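# Sofa folding

**Sofa folding** is the practice of sorting and folding clean laundry on the seat of a sofa in place of a table, bed or ironing board. It is common in homes where the dryer is closer to the living room than to any dresser, and in homes where the television is on. Household manuals have disapproved of it for as long as there have been household manuals.

## Method

The folder sits or stands at one end and works toward the other. Garments are pulled from a basket, flattened against the seat, folded and left in place, usually in piles by owner. Socks are set on the armrest to await partners, and some of them are still waiting.

Seat fabric matters. Tightly woven upholstery grips cotton and keeps a stack from sliding, while leather sends it to the floor. Seams between cushions collect small items, and experienced folders check them before declaring anything lost.

## Team uniforms

Basketball uniforms are considered an awkward case. The mesh is slippery, the armholes are large, and the printed numbers resist being bent. Two schools exist:

- **Number in.** The jersey is folded with the printing on the inside, which protects it from rubbing and makes every jersey in the pile look the same.
- **Number out.** The jersey is laid face down, the sides are brought to the middle and the bottom is folded up, leaving the number on top.

Matilde Rocha's pamphlet *The Second Laundry Room* (Lenurora, 161 pages) favors the second method, on the grounds that a parent looking for a particular shirt at seven in the morning should not have to open all of them. Rui Falcão, reviewing it, called 161 pages "generous for the topic" — then spent 2,000 words disagreeing with her about sleeves.

## Unfinished piles

A sofa fold is considered complete when the clothes have been put away. By this standard few are. Piles are moved to one cushion so that people can sit on the others, then to the back of the sofa, and finally worn straight from there.

## See also

- Chair, bedroom (as wardrobe)
- Ironing, avoidance of
- Lost sock

Shorts are the weak point of the uniform fold. Rocha recommends doing them first, while morale is high, but most folders begin with the jersey because it rewards the effort. A red number 23, folded number out, makes a respectable rectangle on a gray seat even with a few creases in the top layer, and the bunched red garment with the white trim at the other side can wait its turn. Elastic waistbands should be laid flat and the legs matched before the single fold across the middle. Drawstrings go inside.
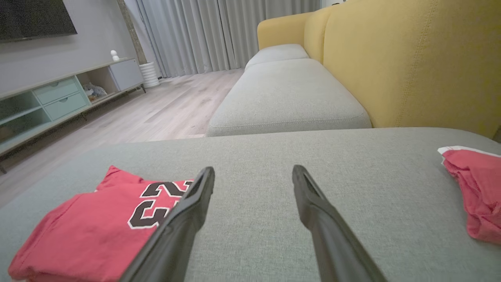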